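Journal Archive > Household Studies > Hadell Papers > Section 4

4. Where the plates go

When we first sat down with the diaries from the Hadell households, we expected to learn mostly about cooking. What people wrote about, page after page and often with real affection, was the table itself – who set it, who cleared it, and what was left standing on it between meals. Of the 792 diary entries we read, 192 mentioned a dish that stayed out all day, and many of the writers seemed a little surprised to find themselves writing about it.

Goicoechea, whose earlier study in Sarmiento gave us the idea for the diaries, calls this the "resting plate," and we have happily borrowed her term. A resting plate may hold bread, keys or the mail. In smaller homes it tended to sit toward a corner, where it left room for homework and sewing (Figure 2). 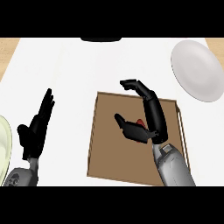 Figure 2. A plate toward one corner of a table.

Larger families told us a different story. Their tables were cleared completely after supper, usually by the older children, and the plates went straight back to the shelf. One grandmother wrote that she could not sleep with a dish still out, and her daughter, writing in the same diary in October, agreed with her – though she added that she left the sugar bowl where it was.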